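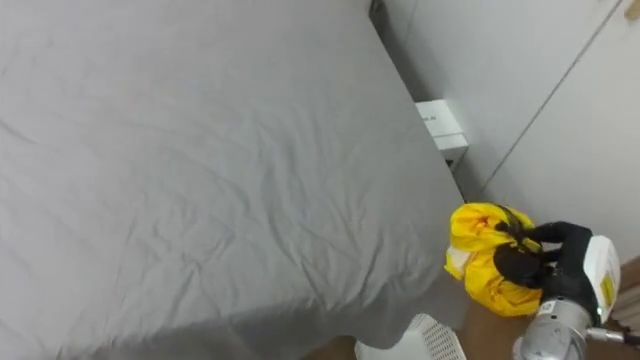
*Gray fitted sheet, still a bit creased in the middle.*

May 11, 2019

I've been meaning to write about sleep for ages, and I keep putting it off until evening, when I'm too tired to type. So it's Saturday morning, I've got coffee (only the one, more on that below) and I'm going to get this down before lunch.

Some of you will remember that I moved from Gorkville to Kudadport in December. What I didn't say much about back then is that I basically stopped sleeping the week I got here. I'd go out like a light at ten and then, bang, wide awake at three in the morning with my brain going through every email I'd ever sent. I blamed the move, then the new job, then the foghorn (there's a foghorn! I love it now, I did not love it then).

I read way too much about insomnia that winter, mostly at three in the morning on my phone, and yes, I can see the problem with that. Half of it contradicted the other half. Eat a banana before bed, never eat before bed. Get up if you can't sleep, stay put and rest your eyes. One article wanted me to take a hot bath every single night, and my apartment has a shower the size of a phone booth, so that was that.

I also downloaded Vulo, a sleep tracking app, and I'm sorry to say it made everything worse. Every morning it gave me a score, and I'd lie there feeling fine until I saw the score, and then I'd feel terrible for the rest of the day. One night it gave me a 13. Out of a hundred! I went to work and told everybody about my 13 like I'd been in an accident. I kept the thing going for weeks after that, hoping for a good one. Deleting it was the first smart move I made.

So what did help? Mostly dull stuff, I'm afraid.

**Coffee.** I used to have my last one mid-afternoon, sometimes later if there was cake going. Now I stop at one cup, before noon. The first week was awful and I had a headache that sat right behind my eyebrows. Second week, much better, and by the third I'd stopped wandering over to the machine out of habit.

**Getting up at the same time.** Weekends too, which I fought against really hard. I love sleeping in! But if I lie in until eleven on Sunday then I'm up half of Sunday night, and Monday is bad enough already. I let myself have an extra 20 minutes on weekends and it feels like a vacation.

**A walk after dinner.** There's a loop from my street down to the harbor and back up past the Ok, a corner store that sells everything from milk to fishing line (that really is the whole name, just Ok, and I think it's the most modest store in the world). I go when it's raining as well. I leave my headphones at home, and somewhere around the harbor wall the workday sort of drains out of me.

**The phone charges in the kitchen.** I bought a plain alarm clock for 12 dollars. It ticks. I thought the tick would drive me up the wall and instead I got used to it in two nights flat.

**Reading something slow.** Thrillers are out, I learned that the hard way. I'm currently working through a 560-page history of canals that I picked up at a library sale, and I've been on the same chapter since Easter. It's a good book! I just never get more than a couple of pages in before I'm gone, and then the next night I have to go back and find out who was arguing about which lock.

I still get bad nights. Tuesday was one. I woke up in the small hours convinced I'd forgotten to renew my car insurance (I hadn't), and after a while of stewing over it I got up, sat in the kitchen with the light low and ate dry cereal out of the box. Then I went back to bed. I was tired on Wednesday, and Wednesday night I slept like a log. A few months ago a night like that would have scared me into a whole week of them.

The one thing I haven't figured out is summer. My bedroom gets the sun early, and it's already light way before I want it to be. I'm torn between proper blackout curtains and one of those eye masks, but I've only ever tried a mask on a plane and it ended up around my neck. If you've got one that stays put, tell me in the comments, and tell me if it's bearable in hot weather too. I'm going to go have that walk now, a bit early, and pick up milk on the way.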